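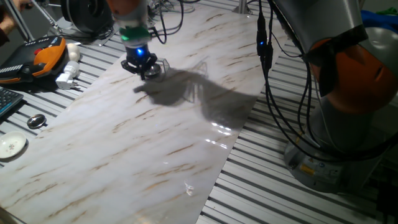 協働ロボット2台の作業台、ティーチペンダントの置き場所とケーブルのルールはどう決めればよいですか

カテゴリ:ロボット・自動化 > 安全・運用ルール
閲覧数 678

質問

アルミのスロット台に小型の協働ロボットを載せて、小物の把持と載せ替えの試験をしています。台の上に大理石柄のシートを敷いて、その上で対象物をつかませる作業です。対象物は金属の丸い部品や透明なカップなどで、日によって変わります。

4月から利用者が増えることになり、口約束で済ませていた使い方を文書にするよう上から言われました。社内に産業用ロボットの規程はあるのですが、柵の中で大型機を動かす前提で書かれていて、卓上の作業にはそのまま当てはまりません。

決めかねているのは次の点です。

1.ティーチペンダントの置き場所。今は台の奥の端に置いています。非常停止ボタンはペンダントについているので、手が届けばよいという考えでした。定位置を決めて固定するべきでしょうか。

2.ケーブル。アームに沿わせてバンドで留めてある部分と、垂れて輪になっている部分があります。どこまで固定するのが普通ですか。全部留めると手首を回したときに突っ張りそうで、手を付けていません。

3.台の上の私物や共用品。キーボード、紙、段ボールの小片などがアームと同じ台に載っています。全部どけるのが正しいのは分かりますが、キーボードは動作の調整中に使います。

4.シートの固定。敷いてあるだけです。光沢があるのでカメラに照明が映り込むことがあり、それも一緒に直したいと思っています。

作業中の速度は毎秒145ミリに制限しています。この速度なら細かい決まりはいらないという人もいて、どこまで書くかで意見が割れています。同じような規模で運用している方の決め方を教えてください。

補足:Werkexの簡易チェックシート(47項目)を取り寄せましたが、半分以上が柵とインターロックの話でした。流用できる部分があるかどうかも知りたいです。

回答1(ベストアンサー)

卓上の協働ロボットを3年ほど管理しています。順番に書きます。

先に速度の件ですが、毎秒145ミリに落としていることは、ルールを省く理由になりません。協働運転で見るのは速度のほかに、挟まれる場所があるか、先端の形がどうか、持っている物が何か、です。角のある指のグリッパーは、ゆっくりでも台との間に指を挟めば痛い思いをします。リスクアセスメントはロボット単体でやるものではなく、グリッパーと対象物と台を含めた作業全体に対してやります。対象物が日によって変わるなら、対象物の種類ごとに一行でよいので記録を作ってください。うちはA4一枚で、品名、重さ、割れるかどうか、尖った部分の有無だけを書いています。

ペンダントは定位置を決めて固定具に掛けるのがよいです。台の端に平置きだと、誰かが紙を取るついでに動かします。非常停止は「手が届く」では足りず、操作者がいつもの立ち位置から、アームの可動範囲に腕を入れずに押せることを条件にしてください。奥の端に置くと、アームの上や横を越えて手を伸ばすことになる場合があります。一度、電源を切った状態でアームを最も邪魔になる姿勢にして、そこから押しに行けるか試すと分かります。押しに行けない姿勢が一つでもあれば、手前に独立した非常停止ボタンを足します。2台あるなら、1つのボタンで2台とも止まるのか、片方だけなのかを必ずボタンの横に表示してください。現場でいちばん誤解が多いのはこの点でした。

ケーブルは全部留める必要はありません。

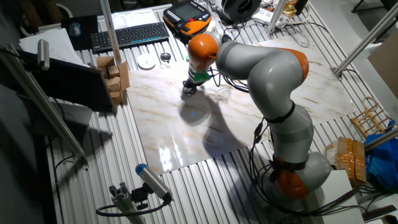
考え方としては、関節をまたぐところには余長を残し、リンクの途中で留めます。余長は、各関節をプログラムで使う範囲の両端まで手動で低速で動かして決めます。突っ張らず、かつ台の上の物や別のケーブルに引っかからない長さです。台の上に落ちて輪になっている線は、余長ではなく置き場のない線なので、台の縁かスロットの溝に沿わせて逃がしてください。先端の下に細い線が来る配線は禁止と書いてしまってよいと思います。つかみに行く高さを間違えたときに、一緒に挟みます。

バンドは締めすぎると被覆を傷めます。うちは面ファスナー式にして、月初めに外して擦れを見ています。

台の上の物は、可動範囲を先に決めてから考えます。シートの外側にテープで線を引き、線の内側には対象物以外を置かない。線の外側はキーボードとペンダントだけ可。紙や段ボールは、対象物として使う分以外は別の棚に移す。これだけで十分回ります。キーボードを使うこと自体は問題ないですが、線の外にあっても肘が線の内側に入る置き方はやめたほうがよいです。

注意してほしいのは、テープの線はソフト側の動作範囲制限と一致させることです。線だけ引いて設定がそのままだと、線は飾りになります。設定を変えたらテープも貼り直す、と文書に入れてください。担当者印は不要ですが、変更した月は書いておくと後で助かります。

シートの固定は四隅をクランプか両面テープで。スロット台ならTナットと薄い押さえ板が使えます。押さえ板の高さは対象物より低くしてください。しわがあると高さがずれますし、そこに光が集まって検出が不安定になります。映り込みは、まず照明の角度を変えてみて、だめなら艶消しのシートに替えるほうが早いです。艶消しスプレーはむらになりました。

文書は1枚に収めることを勧めます。うちの現行版は8項目です。

・始業時に非常停止を押して、止まることを確認する
・可動範囲の線の内側に対象物以外がないことを確認する
・ケーブルの擦れと引っかかりを確認する
・新しいプログラムの初回は最低速度で通す
・自動運転中は線の内側に手を入れない。入れるときは一時停止でなく停止にする
・2台同時に動かすときは操作者を一人に決める
・速度と動作範囲の設定を変えたら記録する
・終業時にペンダントを固定具に戻す

Werkexのシートについては見たことがないので、項目の中身は答えられません。

回答2

Werkexのチェックシートは使っています。手元にある版では、柵の章を飛ばしても「操作盤」「配線」「表示」の章は卓上でもそのまま使えます。「配線」の章は回答1の方の内容とだいたい重なります。ただしグリッパーの項目が薄いので、そこは自分で足すことになります。うちはMalhotraの導入手引きにある把持物の表を写して使いました。

それと規格の話ですが、ISO 10218とTS 15066を読んでおくと、社内の説明が楽になります。全文でなくても、用語の定義を合わせておくだけで議論が短くなりました。国内なら安衛則の該当箇所も安全担当に確認してもらってください。版によって内容が変わるので、購入前に最新版かどうか見たほうがよいです。

回答3

うちはKarkasowの作業所で似たような台を使っていますが、特にルールはないです。慣れた人しか触らないので。ペンダントはその辺に置いています。

回答3へのコメント
人が増えるという質問なので、そのやり方は参考にならないと思います。慣れた人しか触らないなら、それを書いておくのもルールの一つです。

回答3へのコメント
たしかに書いたほうがいいですね。見直します。

質問者からのお礼

ありがとうございます。電源を切って姿勢を作り、今の置き場所のペンダントに手を伸ばしてみたところ、アームの下をくぐらないと届かない姿勢がありました。固定具を手前側に付けることにします。独立した非常停止ボタンはHesholmの販売店に見積もりを頼みました。

2台のうち片方だけ止まるのか両方なのかは、取扱説明書を見直してもすぐに答えられませんでした。先にそこを確認してから文書を作ります。

追加で一つだけ聞かせてください。設定変更の記録は紙ですか、それとも共有ファイルですか。

回答1の補足

紙です。台の横に下げてあります。共有ファイルにしていた時期もありましたが、調整中は手が離せないので後回しになり、抜けが出ました。月末に写真を撮って共有フォルダに入れています。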